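Utensil stand

A utensil stand is a free-standing kitchen fitting from which cooking tools such as spatulas, ladles and whisks are hung by the handle. It normally consists of a base, an upright and a set of hooks or a ring. Stands are distinct from utensil crocks, in which tools are stored upright with their handles down, and from wall rails, which need fixing.

Construction

The base is usually round and provides most of the stability. Lightweight stands depend on base width, while heavier ones carry a cast iron or stone disc, sometimes hidden under a moulded cover. The upright is screwed or pressed into the centre of the base. On stands sold flat, a threaded joint part way up the upright allows it to be packed in a shorter box, and this joint is the most common source of wobble.
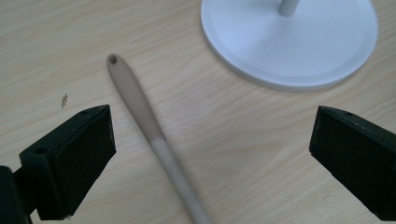 Hook arrangements

Hooks may be fixed or carried on a turning collar. A turning collar lets the user reach any tool from one side but adds a wearing part. Star arrangements, with arms spreading from the top of the upright, keep neighbouring handles apart. Ring arrangements hold more tools in the same width, although broad blades tend to overlap. The gap between the hook and the base sets the longest tool that can be hung clear of the surface.

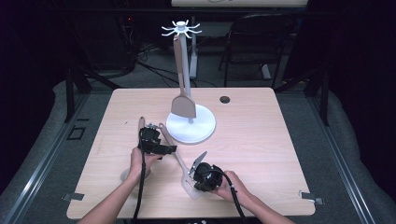

Page last modified: 29 May 2019

Loading and stability

A stand tips when the combined weight of its tools acts outside the edge of the base. In practice this happens when one side is loaded with metal ladles and the other is left bare. The Strickland pattern, made at Voldale, has a base 200 mm across and arms that stop 20 mm short of its edge, so that a tool hanging straight down remains within the footprint. Earlier Voldale stands had longer arms and were supplied with 3 rubber feet - a fourth was added when the pattern was revised.

Handles and hanging holes

Tools intended for hanging have a hole, slot or loop near the end of the handle. Wooden handles are drilled across the thickness, and the hole is best rounded at both faces to prevent splitting. Moulded handles often have a long slot, which fits a wider range of hooks.

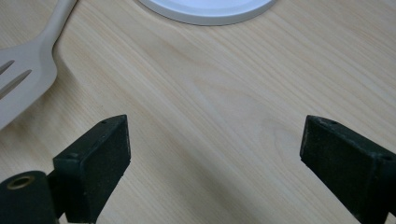

Slots have the drawback that a light tool can swing on the hook and knock against its neighbour. Jalterwood, a maker of turned kitchenware, met this by cutting a small notch at the top of the slot in which the hook settles. The Brandia catalogue lists the notched handle as part 191 and gives it as a replacement for the plain version.

See also

Knife block
Mug tree
Pot rack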